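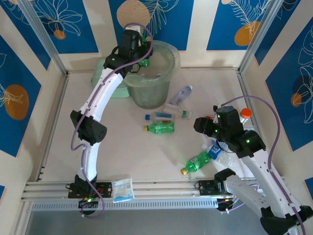 Campaign Practice Board > Fundraising and Voter Contact > Phone scripts

Thread: Labelling ("it sounds like...") in donor calls: does it hold up on lapsed lists?

tedstead_ops
We ran the renewal round for the Tedstead ward group in January and I have the call sheets in front of me. The lapsed list was 1,520 names, split by odd and even membership number. Odd numbers got our usual script: greeting, reason for call, ask amount, fallback amount. Even numbers got a rewritten opening in which the caller makes no ask until the person has spoken at least once, and then puts a label on what they said ("it sounds like the last year put you off") before going any further.

Calls connected: 278 across both halves. The labelled half had longer calls, fewer hang-ups in the first minute and a slightly better rate of restored direct debits. The average gift was lower. I would like to know whether others have seen the lower average, and whether it is the script or the list.

marginal_note
How was the ask amount set in the labelled half? If the caller moved the ask after the opening conversation, you have changed two things at once.

tedstead_ops
It was meant to be the same: last gift plus a fixed uplift, printed on the sheet. Reading the notes, several callers started at the fallback figure when the person had mentioned money being tight. So no, it was not held constant in practice.

marginal_note
Then the lower average is explained, or at least you can't attribute it to the label. A caller who has just said "it sounds like things are difficult" will find it hard to follow with the top figure. We had the same result with the Karunaratne campaign and fixed it by writing the bridge line out in full. Theirs was: "I'm going to read you the figure I've been given, and you can tell me if it's wrong." Callers disliked it for one evening and then stopped mentioning it.

Jurkov_fieldnotes
I would question the whole approach. Negotiation technique assumes the other side has a reason to stay on the line. A lapsed donor has none. They can put the phone down at no cost, and the relationship is then slightly worse than before you rang. On the Jurkov list we got more from a short, plain ask and a follow-up letter than from any of the listening scripts, and the calls were half as long. If you have a fixed number of caller hours, length per call is the figure that matters.

mitali_c
Disagree with part of that. Length per call matters for a cold list. On a lapsed list the pool is finite, and you will get through it whatever you do. The limit is the number of people who still have any interest, and a hang-up usually removes one of them for good.

Agree on the letter. We send one after every connected call regardless of outcome.

Jurkov_fieldnotes
"Usually removes one of them for good" is doing a lot of work there. Do you have anything on it?

mitali_c
Only our own records. People who hung up on us in one round very rarely gave in the next. It could easily be that they were never going to give. I wouldn't put it in a report.

Jurkov_fieldnotes
Fair enough.

plainleaflet
Question from someone doing this for a parish-level contest with no software beyond a spreadsheet. What counts as a label and what is just repeating the person's words back? My callers have been doing the second and it is going badly. One of them was asked if the line had an echo.

mitali_c
Two separate things, and they get muddled in training.

Mirroring: repeat the last few words, with a slight rise. "Put off?" Then stop talking. Use it once in a call, perhaps twice in a long one.

Labelling: name the feeling or the position behind what was said. "It seems like you wanted more contact between elections." Start with "it seems" or "it sounds", never "I think" or "I hear". A wrong label is fine. The person corrects you and you have learned the real objection.

The common fault is stacking them. Label, silence, let them answer, move on to the ask. If you label again straight away it sounds like a survey.

plainleaflet
Useful, thank you. How long a silence? Mine can't manage any.

mitali_c
Count to four in your head. Some callers put the pen down and pick it up again before speaking. I have one who mutes herself, which works until she forgets to come back.

wardbox
Coming at this from the voter contact side. We tested something similar on the doorstep, with undecided voters in place of donors, 3,345 doors over the short campaign. I would be careful about carrying results across. At the door, labels increased the time spent and made the canvass data worse. Canvassers came away with a paragraph of notes and no voting intention recorded, because the conversation had been pleasant and asking the question felt abrupt.

We now ask voting intention second, straight after the name check, and allow the open conversation only if the answer is undecided.

marginal_note
Same mechanism as the ask amount. The technique makes the closing question feel rude, so the person skips it or softens it.

wardbox
Yes. I'd say that is the main training problem and it is rarely covered. The books are written for people whose closing question is unavoidable.

Jurkov_fieldnotes
Which is my original objection put more politely.

tedstead_ops
I don't think it is. Your objection was that the donor has no reason to stay. Wardbox is saying they stay and the caller fails to finish. Those have different remedies.

Jurkov_fieldnotes
Accepted. I still think the plain ask wins on caller hours. I'd be interested in a test with the bridge line fixed.

tedstead_ops
That is the plan. Draft for the next round:

Opening: name, group, "have I caught you at a bad time?"
If yes: offer a call back, record the slot, end.
If no: "You supported us before and then stopped. I wanted to ask what changed." Wait.
One label. Wait.
Bridge line as per marginal_note, wording unchanged.
Printed figure. Wait.
Fallback figure only after a spoken refusal of the first.
Thank, record, end.

Both halves get the same bridge line and the same printed figures. The control half goes from the opening to the bridge.

mitali_c
"And then stopped" reads as an accusation. Try "it's been a while since we were in touch". Puts the lapse on both of you.

marginal_note
I'd keep the question about what changed out of it altogether. "What changed" invites a grievance about the candidate, and your callers can't do anything with it. Ask what made them give the first time.

mitali_c
Depends what you want back. If you only want the debit restored, ask about the first gift. If anyone at the group is going to read the answers, ask what changed.

tedstead_ops
Somebody will read them. I'll take Mitali's wording for the lapse and keep the question.

plainleaflet
Does anyone use a dialler for this? Endomero has been suggested to us and I can't tell from the site whether it lets you split a list by script.

wardbox
We had Endomero for 2 rounds. You can split, but you have to load the halves as separate campaigns, and the call-back slots don't carry between them. For a list the size of a parish I would stay on the spreadsheet. Lock the membership number column before anyone sorts it.

plainleaflet
Someone has already sorted it.

wardbox
Restore from the earlier version and check the phone numbers against a few names you know before ringing anybody.

Jurkov_fieldnotes
tedstead_ops, when you post the next set, could you include caller hours per half and the hang-up count by caller? Two strong callers in one half would account for most of what you reported.

tedstead_ops
Will do. Callers weren't balanced last time; they took whichever sheet was on top. I'll have each of them work both scripts, swapping at the tea break.

marginal_note
Swap by evening if you can. They drift back into the first script when they change halfway through.

tedstead_ops
Noted. By evening, then. I'll post the sheets here once the direct debits have cleared.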